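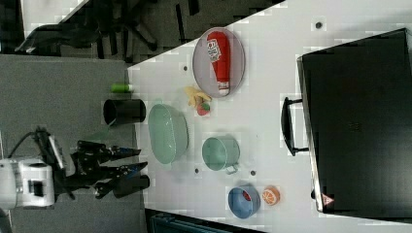 过家家厨房这一类玩具，从四月起改了整理办法，本期把新办法写全，供 Griltia 的借用家庭和 Canden 分点的值班人员参考。以前的做法是按颜色分箱，红的一箱，绿的一箱，结果锅和生菜放在一起，番茄酱和草莓放在一起，还回来的时候谁都说不清少了什么。现在按用途分：装东西的、加热用的、拿在手里用的、吃的、瓶瓶罐罐。每次整理先全部摊到白桌上，不急着归类，看一遍再动手。像番茄酱瓶横在灰色圆盘里、香蕉和草莓挨在一块儿、半个橙子单独在蓝碗旁边，这种样子就是一轮整理开始时最常见的样子。摊开这一步不能省，也不用摆得好看。

下面分几部分写。已经熟悉旧流程的，可以直接看“碗、盆和锅”以及“装箱”两节，改动主要在那里。

## 为什么改

上一次盘点由 Iraklis Rallis 负责，整个借用处登记在册的玩具零件是 3,965 件，其中过家家厨房一类 334 件。单看数量不算多，但它占了登记差错里的大头。差错有三种：零件进了别的套装；同一件东西在两张清单上叫两个名字；还有清单上写着“若干”，没有写具体数目。

第三种最难处理。“水果若干”这样的写法是早年留下的，当时套装少，值班的人也固定，靠记性就够。现在一套玩具可能先后经过几个家庭，再转到 Canden，过几个月又回来，“若干”就等于没写。这次改动的第一条，就是把所有“若干”换成名称和数目。

第二种差错出在叫法上。同一个容器，有人登记成“绿碗”，有人登记成“沥水盆”，还有人写“洗菜篮”。三个名字在系统里就是三件东西，少一件的时候查不出来。新清单统一了叫法，规则是先写颜色，再写形状，最后写用途。底部有孔的一律叫沥水盆，没有孔的叫碗或盆。

## 整理前的准备

桌子先擦一遍，用拧干的布，擦完晾干再放东西。白桌面的好处是零碎东西看得清楚，坏处是浅色的零件容易看漏，浅绿和米白的小盖子尤其如此。建议整理到最后，把手平放在桌面上扫一遍，比用眼睛找可靠。

桌面上有几处圆孔，小零件不要堆在孔边。豌豆、纽扣大小的配件先放进小碗里，再把碗放上桌。

大件先放，放在一侧，腾出中间。玩具烤箱、微波炉这类黑色的大家电体积大，挪来挪去容易把旁边的东西碰倒，放定之后就不要再动。门要打开看一眼，里面常常有东西。上个季度在这类玩具里面找到过两个鸡蛋、一片面包和一张停车小票。

准备的东西不多：清单一份，铅笔一支，空箱子按类别各一个，另外加一个“待定”箱。待定箱不要太大，用鞋盒就行。箱子一大，什么都会往里放。

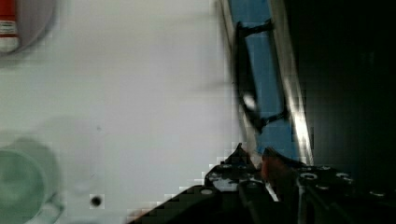
清单要放在手边，但不要压在玩具下面。两个人一起做的话，一个人拿，一个人念和勾，速度比各做各的快。一个人做也可以，先把一类全部挑出来，再停下来勾清单，不要拿一件勾一件。

勾的时候用铅笔。箱子封好之前，清单都可能要改，圆珠笔涂改过的地方，下一位值班的人往往看不清到底是有还是没有。

## 吃的

水果、蔬菜、面包、鸡蛋都归这一类。先把能切开的挑出来，也就是两半用搭扣或者磁铁合在一起的那种。能切开的必须合起来再放，合不起来的说明缺了另一半，单独放进待定箱，清单上写“半个”。

半个橙子是个老问题。有的套装里橙子本来就只有半个，切面朝外，不需要另一半；有的套装里是两个半个拼成一个。两种看上去差别不大，区分的办法是摸切面，有搭扣的是成对的，光滑的是单独的。Samuele Ferraro 已经在新清单上给单独的那种加了“单”字，以后看到“橙子（单）”，不用再去找另一半。

香蕉和草莓没有这个问题，都是整个的。草莓小，容易跟着大件滚走，放进小碗里收。

吃的这一类最容易脏。孩子会真的往嘴里放，还回来的时候要洗。塑料的用温水加一点洗洁精，洗完把水甩出来，立着晾。接缝处会进水，晾的时候接缝朝下。木头的只擦不泡。布做的看标签，没有标签的用手洗。没有晾干的不装箱，哪怕因此要拖到第二天。

## 瓶瓶罐罐

番茄酱、牛奶、果汁、罐头这一类，原来算在“吃的”里，现在单独成一类。它们的大小和收法跟水果不一样，混在一起，瓶子会把箱子撑得关不上。

瓶子立着放。盖子能拧下来的，拧紧；拧不下来的，不要硬拧，有的瓶子和盖子本来就是一体的。标签翘边的用透明胶贴一道，整张脱落的先写上名字，再去打印新的。有家庭问过旧标签能不能撕掉，建议不要撕，很多孩子是靠标签认东西的，撕了以后，红瓶子就只是红瓶子。

空的食品包装，比如真的酸奶盒、真的麦片盒，不收。这一点在借用须知里写过，再提一次。自己家里玩可以，放进公用的箱子里，残留的气味和碎屑不好处理。

## 碗、盆和锅

这是改动最大的一节。

原来的做法是大碗套小碗，能套多少套多少。问题在于塑料碗叠得太紧会吸住，孩子拔不开，大人用力拔又容易裂。现在规定，碗和碗之间垫一张纸，或者错开放。浅的盘子可以直接叠。

沥水盆放在最上面。它两头有突出来的部分，垫在下面会把别的碗顶歪，时间长了自己也会变形。洗沥水盆的时候，孔里用软毛刷子从外往里刷一遍。橡皮泥干了以后卡在孔里，用牙签挑，不要用铁针。橡皮泥和过家家厨房分开玩是最省事的办法，不过每年都有人合在一起玩，所以工具箱里常备牙签。

锅带柄，装箱时柄都朝同一个方向。柄有松动的，拿螺丝刀紧一下；没有螺丝、是插进去的那种，拔下来擦干净再插回去。插不紧的退下来修，不再借出。

平底锅如果是从真厨房里退下来的，先看锅底和边缘有没有毛刺，再掂一掂分量。太重的不收，掉在脚上很疼。收下的在锅底贴圆形标签，写上入库的月份。

杯子按有没有把手分开。有把手的两只一组，把手错开；没有把手的可以摞。透明和半透明的杯子，放箱之前对着光看一眼，裂纹在灯下面看得最清楚。杯口有缺的直接扔掉，不修。

盘子分深浅两种。有高边的圆盘当托盘用，吃的可以直接放在里面一起收，省一个小袋子。这个办法是 Canden 那边先用的，试了几次没有问题，现在两边都这样做。

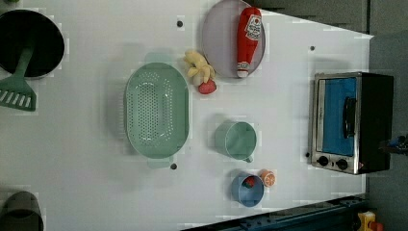 *本节起阅读时间：2 分钟*

## 拿在手里用的

锅铲、勺子、夹子、打蛋器归这一类。用过的人都知道，这类东西最容易丢，细长，哪里都塞得进去，沙发缝和床头后面是两个主要的去处。

收的时候放进长条形的盒子，头朝一边。有长缝的锅铲，缝里也要擦，洗完平放着晾。深绿色的漏铲在套装里和黑色的平底锅搭着用，清单上排在同一行，检查的时候一起看。锅在铲不在，就先打电话问一声，通常当天就能在家里找到。

夹子要试一下开合。弹簧生锈的换弹簧，工具箱第二格有备用的。木勺起毛的用细砂纸磨两下，磨完用湿布擦掉粉。玩具刀只收塑料和木头的，刀口用手指摸过，感觉不到锋利才算合格。

## 认不出来的

每次整理到最后，桌上总会剩下几样东西，不知道是哪一套的，也不知道是干什么用的。小的绿色圆筒、断了一头的管子、单独一只轮子，都属于这种。这些东西放进待定箱，贴一张纸条，写上在哪个箱子里发现的，不写猜测。

过去的纸条上常常写“可能是笔盖”“好像是花瓶的底”，后来的人照着这句话去找笔和花瓶，白花时间。只写来处就够了。待定箱每两个月清一次，由 Iraklis Rallis 拍照发到群里，有人认领就归位，没有人认领的再放一轮。第二轮仍然没人认的，送到 Espiritu 做手工材料。

Espiritu 那边收的东西有个要求，不收带电池的，也不收直径太小的圆珠。送之前挑一遍，不要让对方再挑。

## 装箱

箱子的顺序从下往上是：锅，碗和盆，瓶瓶罐罐，吃的，最上面是手里用的长盒。大家电不进箱，单独放在架子最下层，门用一段纸胶带粘住，胶带一头折起来，方便撕。

箱子不要装满，盖子要能自己落下去。需要按着才能盖上的，说明有东西放错了方向，打开重新摆一下，多半是某只锅柄翘着。

清单放在盖子内侧的塑料袋里，字朝外。箱子外面只写套装名称和数目，不写日期，日期以清单为准。原来外面也写日期，两个地方常常对不上，还得再问。

架子上的位置也有调整。过家家厨房从靠窗那一排移到了进门左手边，靠窗晒久了，浅绿色的塑料会发黄。原来进门左手边放的是拼图，现在移到靠窗一排的下层，光照不到。

## 还回来的时候

各家庭不需要按上面的办法分类，分类由值班人员来做。只请大家做到下面几点：

- 洗过，晾干。
- 照着盖子里的清单数一遍。
- 少了什么，写在清单背面，写“少一个草莓”就可以，不用写经过。
- 多了什么，也写上。

少一两件小零件不收费，这一条没有变。大件损坏照旧按须知上的表格处理。去年到现在，过家家厨房一类的借还记录共有 1,966 条，真正需要赔的很少，绝大多数缺件在下一次归还时就跟着回来了，有的在别的玩具箱里，有的在孩子的书包里。

有几位家长问，家里的孩子不愿意把某一件还回来怎么办。可以多借一期，在登记本上续一次就行，不用把整套带过来。续过一次以后，还是请先还回来检查，再重新借。

还有人问能不能只借锅和碗，不借吃的。目前不行，套装不拆开借。单独的餐具在捐赠筐里有一些，可以自己挑，拿走不用还。

## 在家里整理

不少家庭自己家也有一堆这样的玩具，问这套办法能不能用在家里。可以，但不用做全。家里的数量少，分三类就够：锅碗、吃的、其他。用敞口的筐，不要带盖，孩子自己能放进去。

整理的时候让孩子一起把东西倒在桌上或者地上，再让他们挑一类出来。三四岁的孩子挑吃的最顺手，大一点的可以挑锅碗。挑错了不用纠正，收完再悄悄换过来就行。有的孩子坚持草莓应该放在锅里，那就放在锅里，家里没有清单要对。

一次不要收太久。桌上剩一半，第二天再收也可以。还没收的东西往中间推一推，大人吃饭还有地方。

## 几件杂事

新清单的打印版放在服务台右手边的文件夹里，蓝色封面。旧清单请不要再用，家里如果还有，直接回收。

Simen 路一侧的门最近在换门轴，开的时候声音大，推婴儿车来的家庭可以走院子那一侧，有坡道。

软毛刷子快用完了。有家庭愿意捐的，旧牙刷就行，煮过晾干，用纸包好，写上“刷子”两个字，放在捐赠筐里。

缺件目前登记在册的有：蓝色小碗的盖子、木头鸡蛋的下半个、一只带把手的小杯子。捡到的请放到服务台，不用登记。

对清单叫法有意见的，找 Samuele Ferraro，写在纸条上给他，附上套装名称。“沥水盆”还是“沥水篮”的问题已经收到好几张纸条了，这一版先用盆，下一版再看。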